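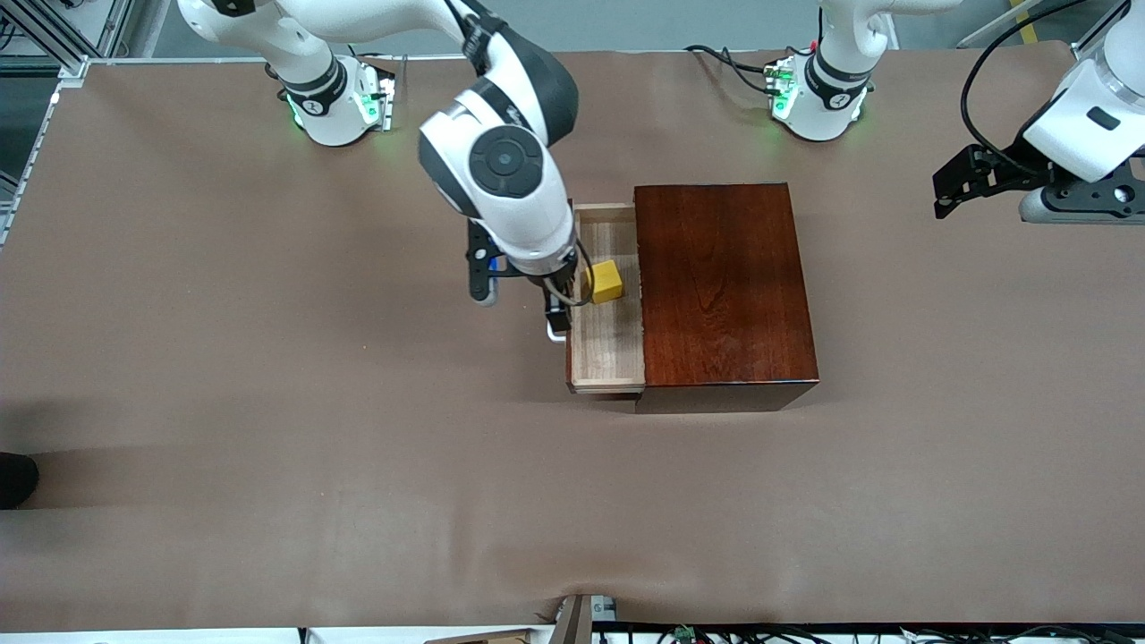 A reader wrote in to ask why the speakers I told everybody to rent for a backyard party buzzed all night long, and whether the rental place had handed over a bad pair. Maybe! But my money is on the extension cords, and I've done the same thing myself (more than once).

Posted September 2020 by the Dilow Workshop Tips desk

So, buzzing. Plug the mixer and both speakers into the same outlet strip if the load allows it, and keep the party lights on a different circuit, especially anything with a dimmer. That cured mine in June. If you have to cross a power cord with an audio cable, cross them square and don't run them side by side.

I also tape a tag to each cable before it leaves the garage, with the length on it, so the rented ones go back to Rundadon and mine stay home. I paid for a 60 foot cable that way once and I'm still sore about it.

Coil everything over-under, never around your elbow. It feels slow at first, then your hands just do it!

And please try the whole setup the afternoon you pick it up, while the counter is still open. Turn it all on, walk to the back fence, listen. Bring the volume down before you switch anything off, speakers first, mixer last.

Contact the tips desk | Copyright Dilow | Back to top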